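Cómo poner en marcha el par de pinzas de mano Dutau sin perder la tarde

Actualizado el 22 de noviembre de 2020

El kit Dutau llega en una caja que promete estar listo en 15 minutos. Supongo que cuentan desde que uno encuentra el manual, que viene debajo de la segunda capa de espuma, en cuatro idiomas y con letra de prospecto. Lo compré en mayo a través de Hindstead y desde entonces lo he montado y desmontado más veces que la cama de invitados. Esto es lo que me habría gustado leer el primer día.

Lo que necesitas

Las dos pinzas, sus cables, el ordenador con el programa Pranditz instalado y una mesa baja. El fabricante recomienda también su tablero de trabajo, referencia 3486, que cuesta lo que una cena para dos. Cualquier tablero blanco y liso hace el mismo papel, siempre que no brille demasiado.

Paso 1. Los cables antes que las manos

Conecta todo antes de ponerte nada. Con las pinzas puestas no vas a poder enchufar un conector, ni rascarte la nariz, ni contestar al teléfono. Cada pinza tiene su cable y cada cable tiene vocación de enredadera: lleva el izquierdo hacia la izquierda, el derecho hacia la derecha, y deja una vuelta floja junto a la muñeca. Si el cable tira, la mano compensa, y luego la grabación sale con un temblor que ningún filtro arregla.

Paso 2. Las correas

Aprieta hasta que la pinza se mueva con la mano y afloja un punto. El manual dice «ajuste firme y confortable», dos adjetivos que en este producto no coinciden. Mejor manga larga y oscura; las correas rozan, y a los diez minutos se nota.

Paso 3. Calibrar

Abre Pranditz, elige «Nuevo par» y cierra y abre cada pinza hasta el tope. Hazlo despacio. Si aparece el error 354, una de las placas triangulares no se está viendo bien: gira la muñeca hacia la cámara y repite. Si aparece el 2109, reinicia el programa. El manual le dedica al 2109 página y media para acabar diciendo eso mismo.

Paso 4. La primera tarea

Empieza con material de escritorio. Es barato, rueda lo justo y no se rompe al caer. Pon pocas cosas sobre el tablero y separadas entre sí, trabaja con una sola mano y deja la otra cerca, abierta y sin hacer nada. Cuesta más de lo que parece, porque la mano libre siempre quiere opinar.

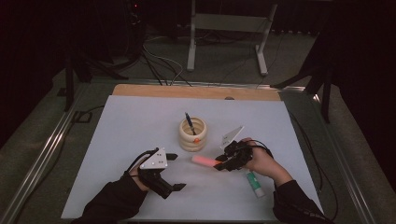 Práctica con un rotulador rosa en la pinza derecha; la izquierda, vacía, espera sobre el tablero.

Agarra el rotulador por el cuerpo, nunca por la punta, y entra con los dedos casi paralelos a la mesa. Los dedos angulosos del Dutau van bien con objetos finos tumbados. Con cilindros gordos, tipo barra de pegamento, hay que abrir del todo y acercarse con paciencia. Guarda esos para el segundo día.

Cuando levantes el objeto, para un instante antes de moverlo. Pranditz usa esa pausa para marcar el agarre, y si no la haces te tocará marcarlo a mano, fotograma a fotograma, preguntándote por qué no te dedicaste a la cerámica.

Paso 5. Revisar lo grabado

Mira la primera toma entera antes de hacer la siguiente. Oğuzhan Kılıçarslan grabó una tarde completa con las pinzas asignadas al revés, izquierda por derecha, y todavía no le hace gracia que se lo recordemos. La casilla «Intercambiar manos» está en Ajustes, Dispositivos, Avanzado, donde nadie la buscaría.

¿Merece la pena?

Para grabar demostraciones con las dos manos, sí. Las de Oyelaran pesan menos y cuestan bastante más; Rin Hosoda las prefiere, pero ella no paga las suyas. Las Dutau aguantan golpes, agarran bien y solo piden a cambio unas correas decentes, que aún no existen. Las mías llevan un forro de calcetín cosido por dentro. En otra entrada pondré el patrón.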